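Bramar puts its stone bollards and garden seats into one catalogue, at last

For release 28th August

Bramar, which makes and exports stone garden furniture, has finished its first combined catalogue. Buyers have been asking for one politely for years, and less politely since July.

The new Grukideck range covers benches, bollards, step treads and a birdbath that the sales office describes as popular. It runs to 318 items. The old price lists, all 33 of them, are withdrawn, including the one in green that contradicted the others.

"A bench is a slab on two smaller slabs," said Leif Öberg, head of exports. "We had managed to give it eleven product codes. It now has one, and I have been sleeping better."

Stone is cut at the Zastavham yard and shipped on pallets. The minimum order is one pallet. Customers wanting a single bollard are welcome to collect it, and should bring a friend and a strong car.

Carmela Bortolotti, who edited the catalogue, confirmed that "sunset grey" and "evening grey" were the same grey. Both names have been retired.

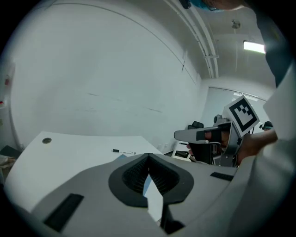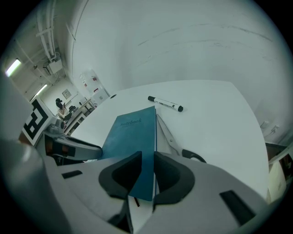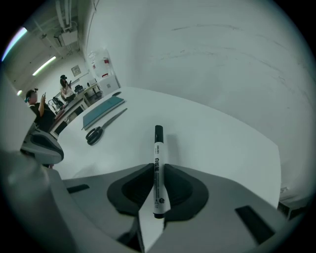

Ordering and samples

Trade buyers can ask for a printed copy from Henk Coppens at the Zastavham office. The first print run is 2,000. Polished and flamed samples are sent free, though postage is not, samples being made of stone.

Orders placed under old codes will be honoured until stocks of patience run out.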